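Project report: House rules for a two-armed robot handling bottles
Robotics Practice module, report handed in 19th November

What I set out to do

I came into this module wanting to program something, and I ended up writing rules. I don't regret it! Our group was handling bottles with a two-armed robot at a shared table, and the only guidance we had was a page of notes from an earlier group, called the Dorneck sheet after the lab it came from. It said things like "be careful near the arms" and "keep the area tidy." Careful how? Tidy by whose standards? My project was to turn that page into a set of rules that a tired student could follow without having to interpret anything.

I should say up front that I'm not writing a safety standard. The real ones for industrial and collaborative robots exist, I read what the library had, and they're aimed at people who build and install machines for a living. What I wanted was the layer underneath, the stuff you tape to the wall (ours is taped to the side of a cupboard, but same idea).

How I worked

I sat in on sessions from July onward, first just watching with a notebook and later taking my turn at the table. Every time somebody hesitated, or two people did the same thing differently, I wrote it down. By the end I had 50 entries. A lot of them were the same entry in different words, so I boiled them down to 30 draft rules and then argued with the group about every single one. Plenty got thrown out. My favorite casualty was a rule about sleeve length that took most of an afternoon and that we couldn't agree how to check.

I kept the drafts in a shared folder under the name Valtine, so if you see "Valtine draft" in the appendix, it's just us. The second draft is where hands on the table became its own section, and I think it's the most useful part of the whole thing.

The table during bottle handling
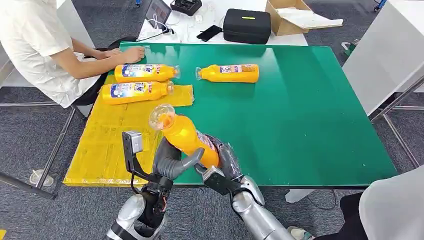
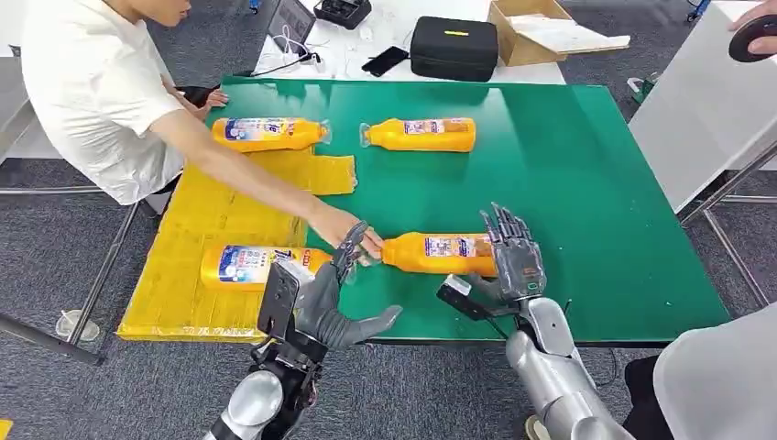
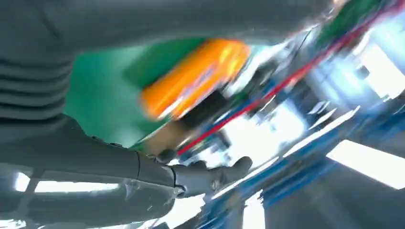

The rules we kept

Hands first. If you're placing or straightening a bottle, you say so out loud before you reach, and the person at the controls answers before your hand crosses the table edge. No answer, no reaching. This sounds fussy and it felt silly for the first few sessions — then it became a habit and I stopped noticing it.

Nobody reaches between the two robot hands unless motion has been paused. We went back and forth on this one, and some people wanted to allow it at slow speed. I pushed for the stricter version. "Slow" means something different to everyone, and a pause is a pause.

One person has the stop button and does nothing else. They don't take notes, fetch bottles or look at their phone. If they need a break they hand over the button and both people say it's been handed over.

Personal stuff stays off the work table. I'd have liked to go further and clear the neighboring desk too, but we all need somewhere to put our things, so the rule only covers the surface the arms can reach. Drinks aren't allowed anywhere near it, cups on the floor included. I'm stubborn about that.

Cables get checked before the arms are switched on. You follow each one with your eyes from the hand back along the arm and look for anything that could snag when the elbow bends.

Log near misses the same day. We use a two-line form: what happened, and which rule should have covered it. If the answer is "none of them," that goes straight onto the list for the next draft.

What went wrong with my rules

My first version was way too long. I had the whole group read it and then asked them the next day what they remembered, and the answer was the stop button and the thing about drinks. So I cut it to one page and moved the reasons into a separate document, which I called Mimex for no good reason except that the folder needed a name.

I also wrote everything as if there'd be one person at the table, and of course there usually isn't. The talking rule had to be rewritten for several people, with one voice answering for the robot side. I'd start with that next time.

Left to do

The glove question is still open. We need wording for when a robot hand should be covered and who checks the fit, and I don't have enough notes on it yet. I'd also like another group to try the page cold, with none of us in the room to explain it, and mark up whatever confuses them. The blank near-miss form and both drafts are in the appendix.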